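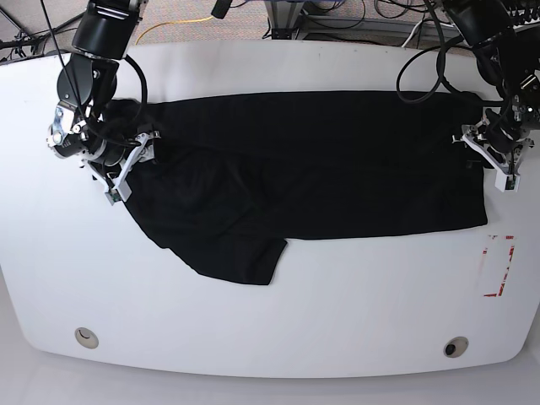

Why does a skirt cut on the bias hang so differently from one cut on the straight grain?

Woven cloth has two sets of threads crossing at right angles, and it barely stretches along either one. Pull it at 45 degrees and the little squares between the threads lean over into diamonds. The cloth gets longer and narrower, and that give is what lets a bias skirt cling at the hip and ripple at the hem.

Week 6 - Grain, Bias and Drape
Handout by Karla Trujillo, Textiles 2, Inodthorpe

I love this week! Most of you have been sewing for a while without looking hard at the threads, and once you start you can't stop (I still check the grain on strangers' coats at the bus stop).

Words to know

Warp: the threads that run the length of the cloth, held tight on the loom. Usually the stronger set.
Weft: the threads that go back and forth across the warp.
Selvage: the finished edge down each side. It runs parallel to the warp, so find it first.
True bias: the line at 45 degrees to both sets.
Drape: how cloth falls under its own weight. Fiber, yarn thickness, weave and finish all play into it.

Three weaves

Plain weave goes over one, under one. All that crossing locks the threads in place, and a tightly packed plain weave can feel almost like paper. Twill steps over by one thread each row and makes those diagonal lines you know from jeans. Satin lets the threads float over several others before they dip under. Fewer crossings means the threads can slide past each other, and the cloth pours - there's no better word for it.

Try the same yarn in all three if you get the chance. Marilou Lagman wove a set for us last May and the difference is wonderful. They're in the drawer marked Quintana, please put them back in order.

In-class exercise

Cut a 30 cm square of muslin with its edges on the grain. Pull it by two opposite sides, then by two opposite corners. Measure the stretch each time and write it down. Then drape it over the end of a cardboard tube and draw the outline of the folds from above. Swap with a neighbor who has a different cloth and do the whole thing again.

Lech Tokarz asked last time whether knits have a bias. Great question! Knits are made of loops, so the stretch comes from the loops changing shape, and we need a different way to talk about it. That's Week 7.

A bias hem should hang overnight before you level it. The cloth keeps dropping, more in some places than others.

Reading: course packet, p. 194, up to the section on pleats. Bring shears and a long ruler.

Updated 2021-08-20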